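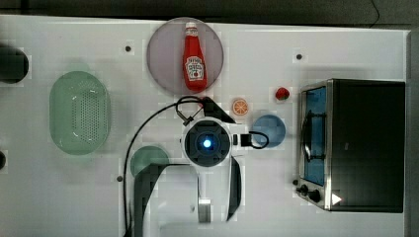 Pastdale flats: furnishing and interiors
Progress report to the end of February

To: Anas Fakhoury
From: Hooman Kazemi

Summary

The grant pays for furnishing 30 one-bedroom flats at Pastdale that are let to people moving on from temporary housing. At the end of February, 17 flats are fully furnished and signed off. The rest have floors and blinds but are waiting for wardrobes, and in some cases for armchairs.

We are behind where the plan said we would be. Most of the delay comes from the wardrobes, which had to be redesigned after the first flats were fitted. The armchairs are a smaller problem and should be settled by the next report.

Spending is within the total. I am asking for one change, which is to move £2,000 from the lighting line to the storage line. Details are under Money.

Floors and walls

All the floors are down. We used the same mid-oak vinyl plank throughout the living room, hall and bedroom, with no threshold strip between them except at the bathroom door. In flats this size the strips made each room look smaller, and two tenants in our older block at Wurkham had tripped on theirs.

Walls are painted in a warm off-white, with a choice of one other colour for the wall behind the bed. The choices were clay, a grey green and a dark blue. Most people picked the grey green. The dark blue needed a third coat in every flat where it was used and the decorator has charged for that. I would drop it from the list if we do this again.

The hall walls mark very easily. We used the same matt paint as in the other rooms, and the first flats to be let already have scuffs at coat height and along the bottom where bikes and pushchairs come in. The remaining halls have been done in a washable finish. The early ones will be repainted when they are next empty, out of the normal repairs budget.

Wardrobes and storage

The plan was for a fitted wardrobe in each bedroom, built into the recess beside the window. The drawings gave the same recess width for every flat. When the joiner came to fit them, the recesses on the upper floors were narrower than on the ground floor, where the pipe boxing had been taken out. The first set of doors would not open fully without hitting the window board.

Clostell, who are making the wardrobes, suggested sliding doors. We tried a pair in one flat. They worked, but the track took up enough depth that a man's jacket on an ordinary hanger rubbed against the back of the door. The tenant found this awkward and so did I when I tried it.

We have settled on a hinged wardrobe with one wide door and one narrow one. The narrow door is on the window side and opens clear of the board. Behind the wide door is hanging space, full height at one end and half height at the other. Behind the narrow door are shelves. The shelves can be moved, and we have asked for an extra one in each so that people do not have to buy their own.

Each recess has now been measured separately, at floor, waist and ceiling. The walls are not true and a few of them differ a good deal from top to bottom. Clostell are leaving a scribing strip on both sides to take this up.

The redesign cost us five weeks. It also means that the wardrobes are being made in small batches, to the size of each flat, where we had priced for one size. This is the main reason the storage line is over.

Under-bed drawers have gone well. They are on castors, so tenants can pull them out from either side depending on where they put the bed. One set arrived with the wrong castors, which left marks on the vinyl, and these were swapped free of charge. The marks came off with a pencil rubber.

There is still nowhere sensible to put a vacuum cleaner and an ironing board. The hall cupboard is taken up by the meter and the heating controls. In the show flat we have fixed two hooks on the back of the bedroom door for the ironing board. I am not convinced by it, as the door then will not open flat to the wall. A tall narrow cupboard at the end of the kitchen run may be better and I have asked for a price.

Seating

Each living room gets one two-seat sofa and one armchair. The sofas were all delivered together and are in store at Wurkham until needed. They come with loose covers which can be washed at 30 degrees, in a brown and cream weave that hides wear quite well. Tenants have generally liked them. The seats are firm and sit higher than most new sofas, which was deliberate. Several of the people moving in have bad knees or hips.

The armchair is the Nava, in the version with wooden arms. We chose it over a fully padded chair because the arms give people something to push up on. The problem has been the covers. The chairs in the second delivery came in a different shade of green from the first, near enough to pass on its own but plainly different beside the cushions we had already bought to match. The supplier accepts that the fabric came from a new dye lot and has offered either new covers or a reduction.

I have asked for the reduction. The cushions can be sorted so that each flat has ones that suit the chair, and no flat has two chairs. The supplier has yet to confirm the amount in writing and I have not counted it in the figures.

Tables and dining

The living room has to hold a table as well as the seating, and the plan left open which kind. We tried three in the show flat: a small round pedestal table, a drop-leaf against the wall, and a narrow rectangular one that could double as a desk.

The round one was the nicest to look at and easy to get past. It was no use for anyone who wanted to leave a laptop or sewing machine out. The drop-leaf had legs in the wrong place when it was half open, and you could not sit at the end of it. We have gone with the rectangular table, set along the wall between the window and the kitchen opening, with two chairs. It takes a third chair if it is pulled out.

The chairs stack. This was not in the brief, but it has been useful in the store, and tenants who live alone have been putting one on top of the other to free up some floor.

Windows

Blinds are up in every flat. They are plain roller blinds in the living room and blackout ones in the bedroom, fitted inside the recess. On the street side at ground level there is also a half-height voile, as people were keeping the blind down all day for privacy and sitting with the light on.

We had allowed for curtains in the bedrooms as well. With the blackout blinds these are not needed for light, but the rooms do sound hollow without them and look rather bare. I have kept the poles in and bought lined curtains for the flats on the north side, where the windows are colder. South-facing flats have a pole only. Tenants can add their own.

Lighting

Lighting has come in well under budget. The plan had a floor lamp and two table lamps for each flat. At the first viewings people told us they had nowhere to put two table lamps, and the sockets are not where you would want them. We have cut this to a floor lamp beside the armchair and one bedside lamp.

The ceiling fittings in the living rooms have been changed from a single pendant to a flat fitting, because the pendant hung in the way of the wardrobe panels when they were being carried through and several were knocked. Bulbs are warm white in the living room and bedroom.

What tenants have said

I visited the tenants who have been in longest and asked what they had moved, got rid of or bought. Almost all of them had turned the sofa to face the window. We had set it against the long wall facing the kitchen, and the television point is on the window side, so this was our mistake. New flats are being set out their way.

The other common purchases were a shoe rack and a mirror for the hall. A mirror is cheap and makes the hall lighter, so I would like to include one from now on. The shoe rack I would leave to people themselves.

One tenant asked for the bed to be taken away as she had her own. It has gone back into store and the saving is small, but we should ask everyone about this before delivery. I have added it to the sign-up form.

Money

The storage line is £4,000 over what was planned. Half of that can be met from contingency, which has not been touched otherwise. I am asking to move the other £2,000 from lighting, where it is not needed. The total grant does not change.

Flooring and blinds are complete and paid. Seating is paid apart from the last armchairs, which are being held until the question of the covers is settled. The extra coats of dark blue have been taken from the decorating line, which can stand it.

Next steps

The next batch of wardrobes is being made now and Clostell have agreed to fit on the upper floors first, as those flats are ready for everything else. Sofas, tables and beds will follow from Wurkham on the day after each wardrobe is signed off. We tried doing both on the same day and there was not enough room in the hall.

I need from you:

A decision on moving the £2,000 before the joiner's next invoice.
Agreement to add a hall mirror to each flat, including those already let.
A view on the tall kitchen cupboard once I have the price.

The show flat is open until its wardrobe is replaced with the new design. If you would like to see it, mornings are best, as the decorators are working in the flat next door after lunch and the landing is full of their boards.

Hooman Kazemi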